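문의 폼 하나 만드는 데 걸린 시간에 대하여

읽는 시간 11분
마지막 수정: 2025년 7월 11일

웹사이트 만드는 일을 한다고 하면 사람들은 대개 첫 화면 이야기를 한다. 큰 사진, 큰 글자, 스크롤하면 스르륵 올라오는 무언가. 그런데 내가 최근에 가장 오래 붙잡고 있던 것은 첫 화면이 아니라 문의 폼이었다. 이름 쓰고, 메일 주소 쓰고, 하고 싶은 말 쓰고, 보내기 버튼 누르는 그것. 견적서에 나는 이 작업을 "문의 페이지 (간단)"이라고 적었다. 괄호 안의 저 두 글자를 지금도 가끔 꺼내 읽는다.

의뢰한 곳은 Hundombridge라는 작은 번역 회사다. 계약서와 매뉴얼을 주로 다루고, 가끔 요리책도 한다. 기존 사이트는 Wulik이라는 제작 도구로 만들어져 있었다. Wulik을 써 본 사람은 알겠지만 처음 한 시간은 천국이고 그다음부터는 메뉴를 찾는 시간이다. 글자 간격을 바꾸는 메뉴가 '분위기' 안에 들어 있다. 폼의 수신 메일을 바꾸는 메뉴는 '관계' 안에 있다. 나는 소프트웨어와 그런 관계를 맺고 싶지 않았다.

담당자는 Savita Agarwal 씨였고, 첫 통화에서 이렇게 말했다. "사이트는 뭐 그냥 괜찮은데요, 문의가 안 와요." 이런 말을 들으면 보통 검색 노출이나 문구를 먼저 의심한다. 나도 그랬다. 제목 태그를 뒤지고, 속도를 재고, 서비스 소개 문장을 소리 내어 읽어 보고, 그럴듯한 제안서를 썼다. 제안서를 보내고 나서야 기존 폼을 직접 한번 작성해 볼 생각이 들었다. 순서가 그랬다는 것은 여기에만 적어 둔다.

입력 칸이 14개였다.

회사명, 부서, 직책, 이름, 이름의 영문 표기, 전화, 팩스, 메일, 메일 확인, 원문 언어, 번역 언어, 예상 분량, 희망 납기, 그리고 '저희를 알게 된 경로'. 마지막 칸은 드롭다운이었는데 고를 수 있는 항목에 '전시회'와 '기타'만 있었다. 검색으로 들어온 사람은 기타였다. 지인 소개도 기타였다. 그 회사가 전시회에 나간 적이 있느냐고 물었더니 Savita 씨가 잠깐 생각하다가 없다고 했다.

팩스 칸은 필수였다. 팩스가 없는 사람은 어떻게 하나 싶어서 빈칸으로 보내 봤더니 "올바른 팩스를 입력하세요"라는 빨간 글씨가 떴다. 올바른 팩스. 한참 들여다보고 있으면 약간 철학적인 기분이 된다. 아무 숫자나 넣었더니 통과됐으니, 올바름의 기준이 그렇게 높지는 않았던 모양이다.

그래서 칸을 줄이자고 했다. 이름, 메일, 내용. 딱 3개. 나머지는 답장하면서 물어보면 된다고, 어차피 첫 메일만으로 견적이 나오는 경우가 있느냐고. Savita 씨는 바로 좋다고 했는데, 며칠 뒤에 내부에서 의견이 돌고 돌아서 내게 왔다. 분량은 알아야 한다. 납기도 알아야 한다. 전화번호는 있으면 좋겠다. 파일도 첨부할 수 있으면 좋겠다. 다 맞는 말이라 더 곤란했다. 폼은 서랍 같아서 다들 뭔가 하나씩 넣고 싶어 하고, 각자 넣은 것은 작은데 닫으려고 하면 닫히지 않는다.

결국 선택 입력이라는 타협안이 나왔다. 나는 선택 입력을 별로 믿지 않는다. '(선택)'이라고 써 놓아도 빈칸은 빈칸이라서, 성실한 사람일수록 거기서 멈춘다. 분량을 정확히 알아보고 와서 다시 써야지, 하고 창을 닫는다. 그리고 다른 회사에 메일을 보낸다. 내가 그런 사람이라서 안다. 치과 예약도 그렇게 하다가 두 번 놓쳤다.

그래도 파일 첨부만큼은 내가 졌다. 번역 회사에 문의하면서 원문을 보여 줄 수 없다면 그것도 이상하다. 첨부를 넣기로 하고, 용량 제한을 정하고, 받을 파일 종류를 정하고, 제한을 넘겼을 때 나올 문장을 썼다. "파일이 너무 큽니다"는 꾸지람 같고 "조금 더 작은 파일로 부탁드려요"는 어느 정도가 조금인지 알 수 없다. 그 한 줄을 고치는 데 점심시간이 들어갔다. 시안에 쓴 글꼴은 Arnaud였는데, 본문에서는 우아하다가 오류 메시지에 넣으면 갑자기 유언장처럼 보인다. 오류 메시지만 다른 글꼴로 바꿨다. 이런 작업은 포트폴리오 어디에도 넣을 자리가 없다.
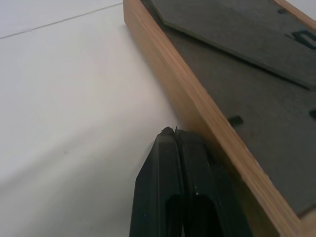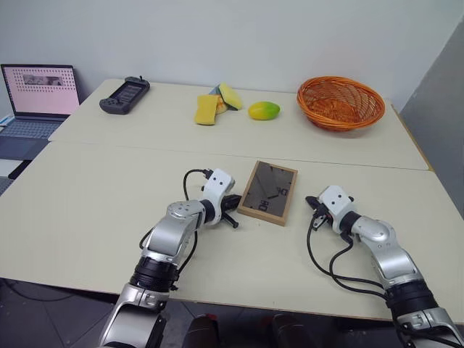
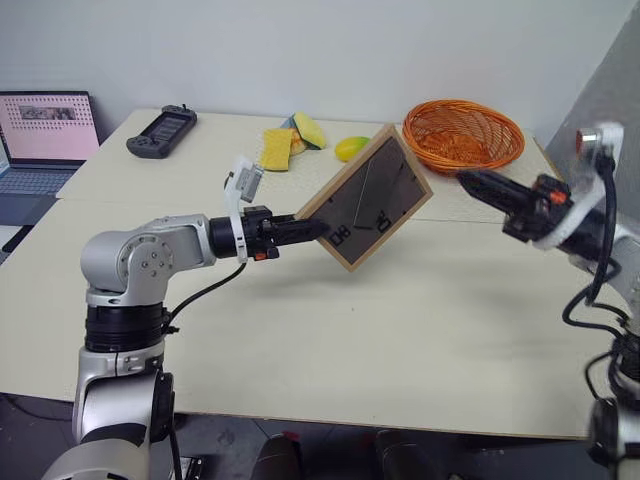

폼을 다 만들고 테스트도 했다. 내 메일로 보내 보고, 휴대폰으로도 보내 보고, 이름에 이모지를 넣어 보고, 내용 칸에 애국가를 붙여 넣어 보았다. 전부 잘 도착했다. 수신 주소를 Hundombridge 쪽으로 바꾸고 공개했다. Savita 씨가 예쁘다고 했다. 나는 커피를 사 마셨다. 비싼 걸로.

그로부터 11일 동안 문의가 하나도 오지 않았다.

처음 며칠은 원래 그렇다고 했다. 검색엔진이 새 페이지를 읽는 데 시간이 걸린다고, 내가 직접 설명했다. 맞는 말이긴 하다. 그다음에는 휴가철 이야기를 꺼냈다. 그것도 아주 틀린 말은 아닐 것이다. 그러다 방문 통계를 열어 봤는데, 보내기를 누른 다음에 나오는 감사 페이지의 조회 기록이 멀쩡히 있었다. 누군가는 폼을 끝까지 쓰고 감사 인사까지 받고 갔다는 뜻이다. 인사는 잘 받았는데 답장은 못 받은 사람들이다.

범인은 메일이었다. 폼이 보내는 메일은 호스팅 업체인 Moltbridge 서버에서 나가는데, 보낸 사람 주소는 회사 도메인으로 되어 있었다. 받는 쪽 메일 서버가 보기에는 처음 보는 기계가 우리 회사 이름표를 달고 우리 회사 문을 두드리는 상황이다. 나라도 의심한다. 문의 메일은 스팸함도 아니고 그 앞 단계인 격리함에 들어가 있었다. 격리함이라는 게 있는 줄 Savita 씨는 몰랐고, 나는 알고 있었는데 생각하지 않았다. 둘 중 어느 쪽이 더 나쁜지는 굳이 따지지 않기로 했다.

내 테스트가 전부 성공한 이유도 그래서 설명이 된다. 나는 내 메일로 받았다. 내 메일 서버는 성격이 좋다.

고치는 방법은 잘 알려져 있다. 도메인 설정에 이 서버가 우리 대신 메일을 보내도 된다고 적어 주고, 나가는 메일에 서명을 붙이면 된다. 하는 김에 보낸 사람은 회사 주소로 두고, 문의한 사람의 주소는 회신 주소 칸으로 옮겼다. 예전 Wulik 폼은 문의한 사람의 주소를 그대로 보낸 사람 자리에 넣고 있었다. 말하자면 남의 이름으로 편지를 쓰고 있었던 것이다. 그러니까 "문의가 안 와요"라는 첫 통화의 그 문장은, 칸이 많다는 이야기이기도 했고 와도 안 보인다는 이야기이기도 했다. 제안서에는 둘 다 없었다.

설정을 바꾸려면 도메인 관리 계정이 필요했다. 계정은 퇴사한 분의 메일로 만들어져 있었다. 비밀번호 재설정 메일은 그분의 옛 회사 주소로 가고, 그 주소는 없어졌고, 주소를 되살리려면 메일 관리자 권한이 있어야 하는데, 메일 관리자도 그분이었다. 나는 이 대목에서 의자를 뒤로 밀고 잠시 창밖을 봤다. 에어컨 실외기가 보였다.

Moltbridge 고객센터와는 채팅으로 이야기했다. 상담원은 친절했고, 내가 도메인의 소유자임을 증명하려면 도메인 설정에 특정한 값을 넣으면 된다고 알려 줬다. 도메인 설정에 들어갈 수 없어서 문의드린 거라고 했더니, 그러시냐고, 그렇다면 도메인 설정에 들어가실 수 있게 되면 특정한 값을 넣어 달라고 했다. 결국 사업자 서류를 보내고 기다리는 쪽으로 정리가 됐다. 서류를 보내는 방법 중 하나가 팩스였다. 올바른 팩스가 여기서 필요했던 것이다.

계정을 되찾고 나서 값을 넣는 데는 몇 분밖에 걸리지 않았다. 격리함에 있던 문의들도 꺼냈다. 거의 2주 묵은 것도 있었다. Savita 씨가 한 분 한 분께 사과 메일을 썼고, 나도 초안을 하나 거들었다가 너무 개발자 같다는 이유로 반려당했다. "메일 인증 설정의 불일치로 인하여"까지만 읽으셨다고 한다.

비슷한 작업을 하는 사람이 이 글까지 흘러들어 올지도 모르니 그 뒤로 내가 바꾼 습관을 적어 둔다. 우선 테스트 메일은 꼭 실제로 받을 사람의 편지함으로 보내고, 그 사람한테 전화를 건다. 왔어요? 하고 묻는다. 좀 없어 보이지만 제일 빠르다. 그리고 폼으로 들어온 내용은 메일과 별도로 서버에도 저장해 둔다. 물론 개인정보니까 보관 기간을 정하고 처리 방침에도 써야 하고, 그러면 또 문구를 고치느라 점심시간이 사라진다. 도메인 계정이 누구 이름으로 되어 있는지는 이제 계약 전에 묻는다. 이 질문을 하면 전화기 너머가 조용해지는 회사가 생각보다 많다.

감사 페이지도 고쳤다. 원래는 "문의해 주셔서 감사합니다"가 전부였는데, 다음 영업일까지 답이 없으면 전화를 달라는 문장과 전화번호를 붙였다. 디자인으로 보면 군더더기다. 여백이 깨진다. 시안을 볼 때마다 지우고 싶은데, 그 줄이 있었으면 누군가는 전화를 했을 거라는 생각이 들어서 그냥 둔다. 여백은 다음 사이트에서 챙기기로.

칸은 결국 이름, 메일, 내용, 그리고 첨부로 정리됐다. 분량과 납기는 내용 칸 위에 "대략의 분량과 필요한 날짜를 함께 적어 주시면 좋아요"라는 안내문으로 내렸다. 적는 사람도 있고 안 적는 사람도 있다. 어떤 분은 내용에 "번역 되나요?"라고만 썼는데, Savita 씨 말로는 그분이 제일 큰 매뉴얼을 맡겼다고 한다. 예전 폼이었으면 그분은 팩스 칸 앞에서 돌아갔을 것이다.

8월에는 이 사이트의 영문판을 만들기로 했다. 번역 회사인데 영문판이 아직 없다. 본인들 글은 본인들이 번역하기가 어렵다고 한다. 이해한다. 내 사이트의 문의 페이지도 아직 '준비 중'이다. 견적서에는 이번에 "문의 페이지 (영문)"이라고만 적었고, 간단이라는 말은 뺐다.

문의: 댓글로 남겨 주세요 | © 2025 이 블로그의 글은 허락 없이 옮길 수 없습니다 | 맨 위로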